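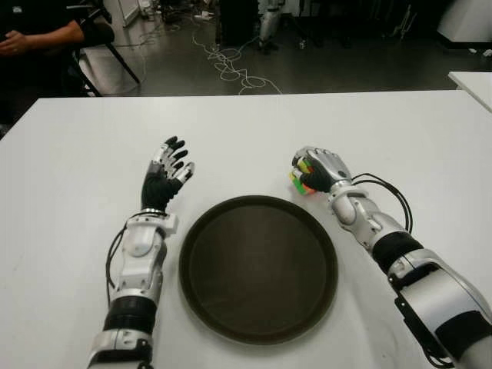

A runoff is a second election. It is held when no candidate in the first one gets enough votes to win.

## The first round

Suppose the country of Fimau is choosing a president. There are 6 candidates and 100 voters. The rule says the winner needs more than half of the votes.

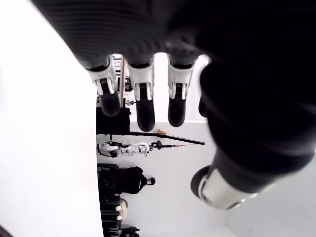
When the votes are counted, no candidate has passed half. Many votes went to people who finished far behind.

## The second round

Only the top 2 candidates stay on the ballot -- in Fimau, Lekusow and Ollier. Slaoui finished in place 3 and is out.
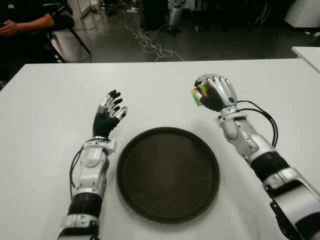
Everyone may vote again. People who chose Slaoui can pick one of the two who are left, or stay home. 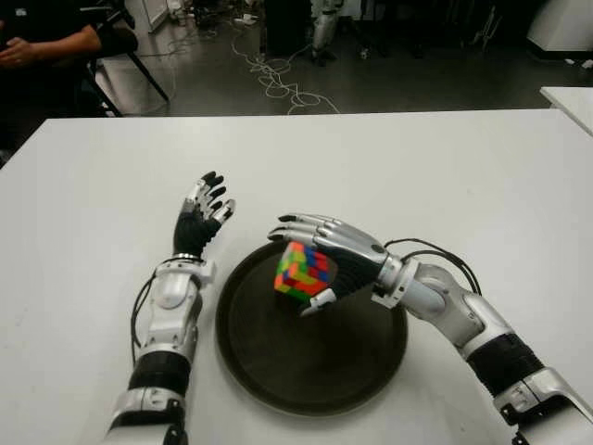
A ballot must be easy to read. Each choice gets its own box, and the boxes must not be confused. Color can help with this, as it does on the puzzle cube held over the brown tray, but some voters cannot tell certain colors apart. Ballots therefore print the names too.

With 2 candidates, one gets more than half unless there is a tie. A separate rule covers ties.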